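Progress report no. 7 - Bemska building, ground floor and upper landing
To: Hanevent small works fund
From: Cyprian Ziółkowski, Orow
Jan 27, 2021

Quick one as promised, sorry it is later than agreed. Covers everything since the November report. Invoices follow separately, still waiting on one from the electrician.

Where we are

Sorting of the ground floor is nearly finished. Started with 242 items on the list (furniture, lamps, audio kit, boxes of cable, the lot). 72 have gone to Wysocka for storage, all labelled, all signed for. A good part of the rest is staying in the building. What is left over goes to the reuse shop or the tip, and I need your say on a few things, see further down.

White tables first. We are keeping them. They were down for disposal in the original plan but the tops are sound and new ones would eat most of the furniture line. Two legs want replacing, one top has a chip at the corner, can be turned to the wall. Work on the tables and the small shelving is going on in the same room so we dont have to carry things twice. 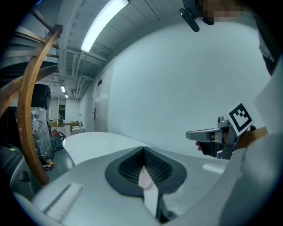 Will the tables be ready before the room is handed back?
By the end of next month, if the replacement legs arrive. They are ordered and paid for. If they don't come we hand over with the ones that are fine and bring the others later.

Shelving - done, apart from two brackets. Chairs - done. Cloths and cleaning stuff bought locally, receipts in the folder.

Corridor and stairs

Slower than planned. The corridor had turned into the place where everything got put down for a minute and then stayed for a year. Long run of wall, painted white last spring, and we want it kept clear from now on so that people can get to the doorway at the far end without squeezing past. Have asked for a line on the floor marking the walkway. Quote is in, 80 for tape and labour, comes out of contingency unless you object.

Stairs: wooden handrail is to be cleaned and oiled, not painted. I know the first scope said paint. Joiner looked at it and said the wood is good and paint would only chip where hands go. Cheaper too. Please confirm you are happy with that as it is a change to the agreed scope.

Audio kit: loudspeakers to be tested before anything goes to storage. Bagging things up in plastic in the meantime to keep the dust off, tape on the outside with the list number. Anything that fails the test goes to the repair bench at Wysocka, they have said they will look at it free of charge.

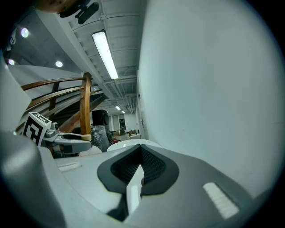 Cables are the other headache. Five boxes, hardly any labelled. We are keeping one box of mains leads and one of audio, rest to recyling. If the Hanevent events team wants any of it, tell me soon.

Lighting - the long fluorescent fitting in the corridor stays for now. Electrician priced a swap to LED but it was well over what we have, so I have left it for the next round. Ceiling beams and ducts get a dust down, nothing more. We had to hire a tower for that, booked for one day only, hence doing the landing lights on the same visit.

Money

Almost on budget. Overspend on van hire (two extra trips to Wysocka), underspend on furniture thanks to the tables. Contingency untouched so far apart from the floor tape, if approved. Full sheet attached to the email.

Problems

- Van access. Loading bay shared with next door, we lost two mornings to it. Now agreed set hours, holding up so far.
- Storage at Wysocka is getting full. They can take a bit more but want notice.
- List numbers got doubled on one page, my fault, corrected. If you have the old list please bin it.

Needed from you

- OK on oil instead of paint for the handrail
- OK on the floor marking
- Decision on the two large cupboards. They won't go down the stairs in one piece. Take apart and keep, or let the reuse shop have them? I would let them go
- Name of whoever is coming for the handover walk round, so I can sort the keys

Next report after the corridor is finished. If anything is urgent ring me, I am on site most mornings and don't see emails till the evening.

Cyprian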